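Search tickets Search Advanced
We use cookies to keep you signed in and to remember your ticket filters. Accept Manage settings

Ticket 3502 — Room thermostat drops off the hub overnight, heating stays on
Product: Hilico wireless room thermostat, Arus hub
Status: Resolved
Opened by: Sumaiya Dissanayake
Assigned to: Shabani Tanui

Sumaiya Dissanayake, 8:12 am
The thermostat in our back room loses its connection to the hub at night. When it drops, the boiler keeps running on whatever it was last told to do. I came in this morning and the room was at 84 degrees with a setpoint of 66. The thermostat showed the broken-link icon and error 102. The other thermostats in the building are fine. I took the batteries out and put them back and it reconnected within a minute. This is the third morning it has happened. The system was put in by Geller in October and it worked with no trouble until last week.

Shabani Tanui, 9:05 am
Thanks for the details. Error 102 means the thermostat tried to reach the hub and got no reply for 15 minutes. Please send me the following:
- firmware version of the hub (Settings, then System)
- firmware version of the thermostat (hold the dial for five seconds)
- signal reading on the thermostat, same screen
- battery brand and when they were last changed

For tonight, please set the hub's "Loss of link" option to "Heat off." It ships as "Hold last state," and that is why your boiler kept running.

Sumaiya Dissanayake, 9:48 am
Hub firmware is 3.5. Thermostat firmware is 3.1. Signal says 3 out of 5. Batteries are the alkaline ones that came in the box, never changed. I found the "Loss of link" option and switched it. I didn't know that setting was there and the installer didn't mention it.

The hub is in the hall closet, on the shelf above the electric panel. The thermostat is on the wall by the back room door, at shoulder height. There is one interior wall between them plus the closet door.
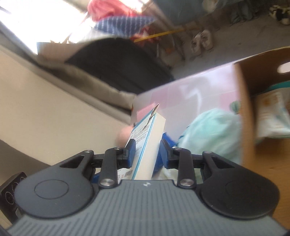
Back room.

Shabani Tanui, 10:30 am
Received, thank you. A reading of 3 is usable but there isn't much margin in it. Two things to do today:

1. Replace the batteries with new alkaline cells. Don't use rechargeables. They run at a lower voltage and the radio is the first thing to suffer.
2. Update the thermostat to 3.5 so it matches the hub. Do the update from the hub menu with the thermostat off the wall and next to the hub. Leave it there until the screen restarts twice.

Then put it back on its wall plate and send me the signal reading again. Please don't move the hub yet. I'd like to change one thing at a time.

Sumaiya Dissanayake, 1:20 pm
Batteries changed. The update failed the first time at the halfway mark, then went through on the second try. Thermostat now shows 3.5. Signal is still 3.

Shabani Tanui, 1:34 pm
Good. Leave it overnight. In the morning, before touching anything, export the log from the hub (Settings, System, Export) and attach it here.

Sumaiya Dissanayake, 7:55 am
It dropped again. The heat was off this time, so the setting works, but the room was down to 51. Log attached. I have not touched the thermostat.

Shabani Tanui, 9:10 am
I went through the log. The link is steady all day, then the signal falls from 3 to 1 at 11:00 pm and stays at 1 until it times out. After that the thermostat stops retrying to save its batteries, so it never comes back by itself. The drop is at the same minute on all the nights in the log. That doesn't look like a weak battery or a bad radio. It looks like something on a timer. Is there anything in or near the hall closet that switches on at 11?

Sumaiya Dissanayake, 9:41 am
Not that I know of. The lights are on a timer but they go off at 9. I'll look.

Sumaiya Dissanayake, 10:15 am
Found something. There is a Goossens dehumidifier on the closet floor with a plug-in timer set for 11 pm to 5 am. It was moved there last week from the basement. Its power supply is on the same shelf as the hub, touching it.

Shabani Tanui, 10:22 am
That would fit. Some switching power supplies put out a lot of radio noise when they are under load. Please turn the dehumidifier on by hand now and read me the signal on the thermostat.

Sumaiya Dissanayake, 10:31 am
Signal went to 1. Turned it off and it went back to 3.

Shabani Tanui, 10:40 am
Then we have the cause. Move the hub at least three feet away from the power supply. The top shelf or the wall outside the closet would both be fine — outside is better if the cable reaches. Run the dehumidifier by hand again once it's moved.

Sumaiya Dissanayake, 12:05 pm
Hub is now on the hall wall, outside the closet. Signal is 5 with the dehumidifier off and 5 with it on. I'll check again tomorrow before I close this.

Sumaiya Dissanayake, 8:03 am
Stayed connected all night. Room was at 66 when I came in. Do I leave "Loss of link" on "Heat off"?

Shabani Tanui, 8:50 am
If the room has pipes that could freeze, pick "Frost protect" instead. It cycles the boiler for a few minutes each hour when the link is down. Otherwise "Heat off" is fine. I have also asked for the retry behavior to be looked at, as the thermostat should try again after a timeout. No date for that yet.

Sumaiya Dissanayake, 9:02 am
There is a sink on the outside wall, so I've set it to "Frost protect." You can close the ticket.

Ticket closed by Shabani Tanui, 9:06 am
Cause: radio interference from power supply next to hub
Fix: hub relocated, thermostat firmware updated, loss-of-link setting changed

Get product notices by email. Enter your address Subscribe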